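Cahier d'atelier – juillet 2019

Objet : reprise du retrait sur les plaques de résine époxy chargée, lots Travari, et comparaison avec la formule Plovness.

Suite de la série commencée en décembre. Rappel du problème : les plaques coulées en moule ouvert, 20 mm d'épaisseur, sortent avec un creux au centre et les coins relevés. La flèche était restée acceptable tant que l'on coulait en deux passes. Depuis le passage à une coulée unique, elle dépasse la tolérance sur presque toutes les pièces, et le surfaçage mange la marge prévue pour le ponçage final.

Hypothèse de départ : exothermie trop forte au cœur. Le cœur gélifie avant la peau, la peau finit sa réticulation sur un volume déjà figé et tire vers le haut. Autre piste, sédimentation de la charge : le fond est plus riche en carbonate, donc se contracte moins que la face supérieure. Les deux effets vont dans le même sens et la mesure de flèche seule ne permet pas de les séparer.

Préparation. Résine et durcisseur mis à température la veille dans l'étuve réglée à 30 °C, portes fermées, bidons ouverts d'un quart de tour. Charge séchée une nuit. Pesée sur la balance Baxter, tarée avec le seau. Masse totale par plaque : 194 g pour les petites éprouvettes carrées. Mélange à la pale lente, racler les bords et le fond deux fois, puis cloche à vide jusqu'à l'affaissement de la mousse. Ne pas prolonger au-delà : sur l'essai précédent le mélange avait commencé à épaissir dans le seau et la dernière éprouvette est inutilisable (bulles piégées, nappe irrégulière).

Moules : silicone, posés sur une plaque d'aluminium mise de niveau. Vérifié au niveau à bulle dans les deux directions. Le moule C est légèrement voilé sur un côté, à refaire avant la prochaine série. En attendant il ne sert qu'aux essais de couleur.

Thermocouple noyé à mi-épaisseur, sortie par le côté long, fil maintenu par une pince pour ne pas remonter pendant la coulée. Deuxième sonde en surface, collée à l'adhésif polyimide. Relevé manuel toutes les 20 minutes, l'enregistreur étant toujours chez Usside pour étalonnage. C'est trop espacé pour bien placer le pic, la courbe est donc à lire avec prudence dans cette zone.

Observations, formule Travari. Montée lente pendant les premiers relevés, puis accélération nette. L'écart entre cœur et surface se creuse dès que la surface perd son collant. Le démoulage se fait sans effort, face inférieure propre, brillante, aucune porosité visible à la loupe. Face supérieure : creux central visible en lumière rasante, bord net sur trois côtés, ménisque plus marqué sur le quatrième (côté sortie de fil, normal). Coins relevés. En retournant la pièce sur le marbre elle bascule franchement.

Observations, formule Plovness. Durcisseur plus lent, même taux de charge. Pic plus étalé et plus tardif. Le creux existe encore mais reste peu profond, et la pièce repose presque à plat. En revanche la face supérieure est restée poisseuse au toucher le lendemain matin. Voile blanchâtre par endroits, qui part à l'eau tiède et à l'éponge abrasive : exsudat d'amine, l'atelier était humide cette nuit-là. À refaire avec un film tendu sur le moule.

Coupe transversale des deux éprouvettes à la scie à ruban, polissage à l'eau jusqu'au grain fin. Le gradient de charge est visible à l'œil sur la plaque Plovness : bande plus claire au fond, passage progressif vers le haut. Sur la Travari la répartition est homogène. Logique, la gélification plus rapide bloque la descente des particules. Or c'est la Travari qui se déforme le plus. La sédimentation ne peut donc pas être la cause principale, et je la laisse de côté pour l'instant.

Reste l'exothermie. Pour la réduire sans changer de durcisseur :

– couler sur plaque d'aluminium refroidie, en acceptant un gradient inverse entre fond et surface ;
– augmenter le taux de charge, à condition que le mélange s'étale encore seul dans les angles ;
– baisser la température de départ des composants, ce qui complique le dégazage (viscosité).

Je préfère commencer par la charge. Un essai rapide en gobelet, avec 20 % de carbonate en plus par rapport à la recette actuelle, donne un mélange qui coule encore mais garde la trace de la spatule quelques secondes. À la limite. Dégazage pénible, la mousse monte haut et retombe mal. Un agent débullant serait utile, vérifier d'abord la compatibilité avec le pigment gris, qui a déjà floculé une fois avec un additif siliconé.

Post-cuisson. Les deux éprouvettes entières restantes sont passées à l'étuve, posées à plat sur une feuille de PTFE, sans lest. Montée par paliers, descente porte fermée. La Travari n'a pas bougé. La Plovness a perdu son toucher poisseux et la dureté Shore D est remontée au niveau attendu, sans déformation mesurable à la cale. Ne pas lester : l'essai sous plaque d'acier avait marqué la surface et la pièce était revenue à sa forme une fois libérée.

Remarque sur la mesure de flèche. La règle et le jeu de cales suffisent pour trier, mais la lecture change selon l'appui choisi. Prendre toujours la diagonale A–C, règle posée sur les deux coins, cale glissée au centre. Noter la cale qui passe et celle qui ne passe pas. Les valeurs de décembre ont été prises au milieu des côtés et ne sont pas comparables avec celles-ci. Je les ai barrées au crayon dans le tableau.

À faire :
– refaire le moule C ;
– relancer Usside pour l'enregistreur ;
– commander du film polyester et du durcisseur lent, il reste de quoi couler deux éprouvettes ;
– série croisée : deux formules, deux taux de charge, même température de départ ;
– peser les chutes de coupe haut et bas de la Plovness pour chiffrer l'écart de densité.

Seaux nettoyés à l'acétone, pale démontée et rincée. Éprouvettes étiquetées au feutre sur la tranche, rangées dans le bac du bas avec les coupes polies.

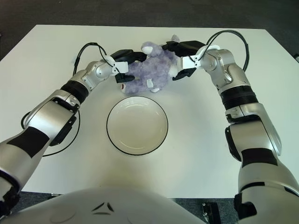
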